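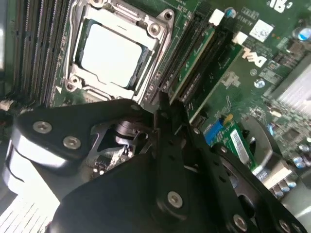
Limpiar el polvo del ordenador de sobremesa

Tiempo de lectura: 2 minutos

Buscar en trucos de casa y taller

Con una limpieza en enero y otra a la vuelta del verano suele bastar. Si hay gatos o moqueta, conviene hacerla más a menudo.

Antes de abrir

Apague el equipo, desenchufe el cable y pulse el botón de encendido unos segundos. Toque un radiador o un grifo metálico para descargar la electricidad estática.

Qué hace falta

- Un bote de aire comprimido de 300 ml. El de Lasetico cumple.
- Una brocha de cerdas suaves, seca.
- Alcohol isopropílico y bastoncillos.
- Un tarro para los tornillos.

Tumbe la torre sobre una mesa firme, con la placa mirando hacia arriba, y trabaje con buena luz.
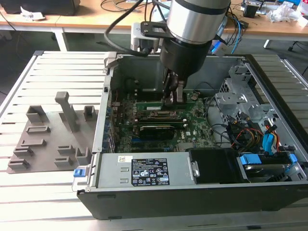

El polvo

Sople en ráfagas cortas, con el bote siempre vertical. Sujete las aspas de los ventiladores con un dedo - no deben girar con el aire. La brocha se deja para los rincones. Nada de aspiradora.

Los filtros de espuma se lavan con agua tibia y se montan al día siguiente.

Comentarios

Yo uso la brocha Pernau de pintar y va bien.

¿El aire vale también para el teclado?

Sí, boca abajo y a ráfagas.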